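Septiembre, 16:40. Compras para las pinzas de mano

Repaso del presupuesto antes de pasar el pedido. Skondel ha mandado la oferta revisada: 638 € por pinza, sin portes. Pedimos 2. Los repuestos de las almohadillas de goma van aparte y todavía no tengo precio; Jomenier los vende sueltos, pero con otro anclaje, y habría que adaptar la pieza.

Para portes, marcadores impresos y tornillería dejo una partida de 200 €. Si Pamport cobra lo mismo que la última vez, llega justo.

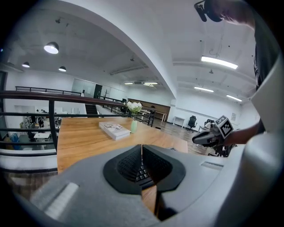
Lo que más me preocupa es el plazo. Skondel habla de seis semanas y Meesuk de tres, aunque Meesuk solo sirve el conjunto completo con soporte de cabeza, a 1258 €, y soportes no necesitamos más. Voy a preguntar si lo desglosan.

Pendiente:

- Pedir a Jomenier el plano del anclaje.
- Confirmar con Skondel si el cubo del marcador viene montado o hay que pegarlo aquí.
- Decidir si las almohadillas de repuesto entran en este pedido o en el siguiente. Yo las metería ya.
- Mirar la garantía: en la oferta no aparece.

No firmo nada hasta tener respuesta de Meesuk.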